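Course Handouts | Hospitality and Small Business
Reading time: 2 min

Unit 4. Fixed and variable costs in a small café
Lecturer: Povilas Mets

In this unit we learn to separate the costs which stay the same each month from the costs which grow with sales. Please read before the seminar and bring a calculator.

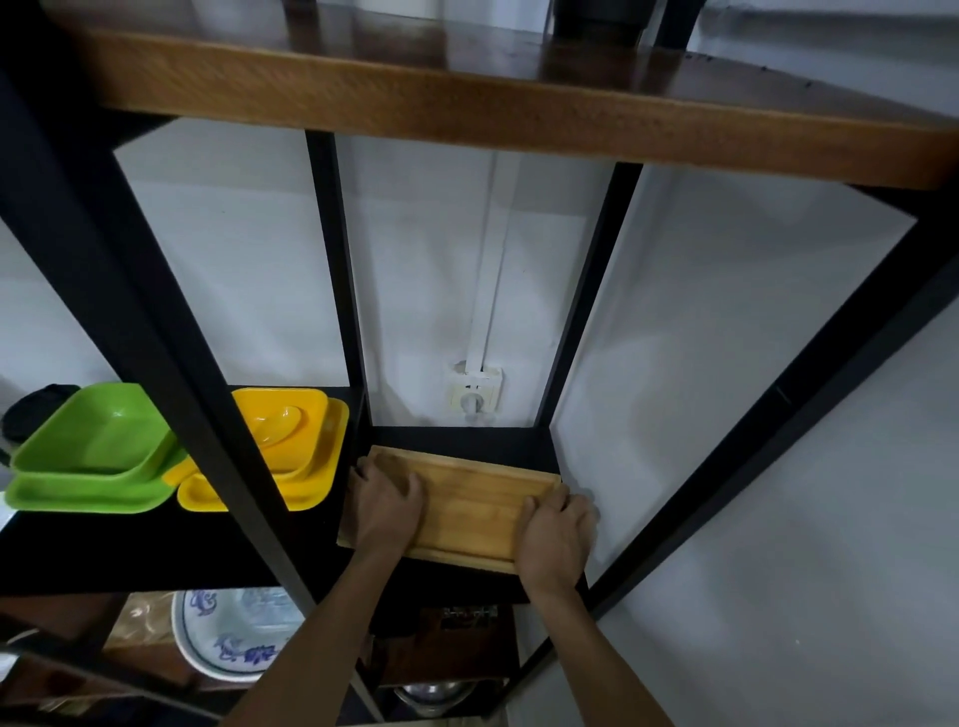
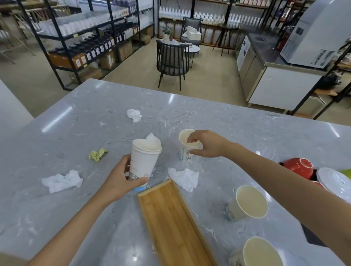
Fig. 1 and 2. Tray on a shelf (first); paper cups on a counter (second).

Fixed costs. Rent, insurance and the license must be paid also when the café is closed. Furniture is bought once, and we spread its price over the years of use.

Variable costs. Coffee, milk, paper cups and napkins. If you sell no drinks, you use none of them.

Mixed costs. Electricity is the usual case: one part is a monthly fee, the other part depends on use. Students often put it wholly in the first group. Please do not.

Exercise. The café Dikeck in Pinmont sells a coffee for 4 dollars. The variable cost of one coffee is 2 dollars. In December the fixed costs rise by 28 dollars. How many more coffees must be sold to cover this?

Reading: Ogundipe, Suleiman, course reader, chapter 13.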